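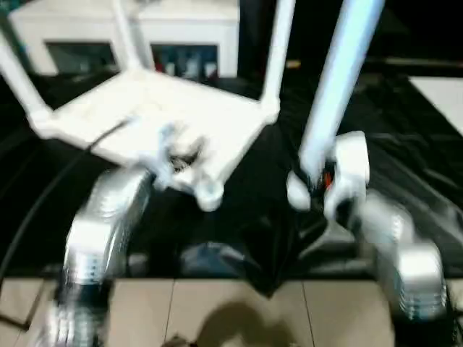
Most of the lost time on a two-arm cell comes after the repair, one customer told Garside during the service review at Norkitholm, when the gripper is back on the wrist and the two arms no longer agree about where the part is. The revised Gadolora maintenance procedure, released today, addresses that stage of the work.

NORKITHOLM, 2026-06-10 — Garside has published a revised setup and maintenance procedure for the Gadolora two-arm handling cell. It covers gripper removal and refitting, cable inspection, and alignment of the left and right arms after service. It replaces the gripper and alignment chapters of the existing manual and applies to all Gadolora cells now in use.

The main change is in the order of work. Under the earlier procedure, both grippers could be taken off together and aligned at the end. Technicians now service one arm completely, run the single-arm check, and only then start on the other. The arm that has not been touched serves as the reference for the first alignment pass. A short second pass reverses the roles.

The procedure has 17 steps. Steps that require the cell to be locked out are grouped at the beginning, so that power is restored once per arm. Torque values are unchanged and remain on the plate inside the controller door.

Gripper care is described in more detail than before. Fingers are to be opened fully and the gaps between them cleared with a dry brush. Compressed air is no longer permitted, as it can drive dust into the finger joints. Finger pads are replaced in sets. A worn pad paired with a new one changes the closing position, and the controller will report this as a calibration fault.

The ribbed sections of the forearm are wiped with a lint-free cloth and inspected for splits at the joint rings. Solvent should not be used on them. Any cable that passes near an arm must be checked through the full range of motion at reduced speed, with attention to the point where it leaves the table.

Alignment ends with a handling check using two unlike parts: a flat platform with legs, gripped at its edge by the left arm, and a long pole held in the right. The platform shows wrist tilt, and the pole makes small rotation errors easier to see at its far end. Both parts are lifted, held and set down at low speed, then again at production speed. If either part shifts in the grip, the technician goes back to pad seating — not to the alignment routine.

Garside ran the revised procedure on 2 cells at its Drumcombe workshop for over 6 months before release. Changes made in that period include a clearer lockout sequence and a corrected diagram of the wrist connector, which showed the locating pin on the wrong side in the previous issue.

No new tools are needed. Controller software does not have to be updated, although sites using the older pendant layout will find the single-arm check under Service and not under Setup.

The procedure is supplied at no charge to registered Gadolora sites, as a printed insert or as a file. Hands-on sessions for maintenance staff will be held at Drumcombe in September. Places can be requested through the Garside service desk at Norkitholm. Please have the cell serial number ready.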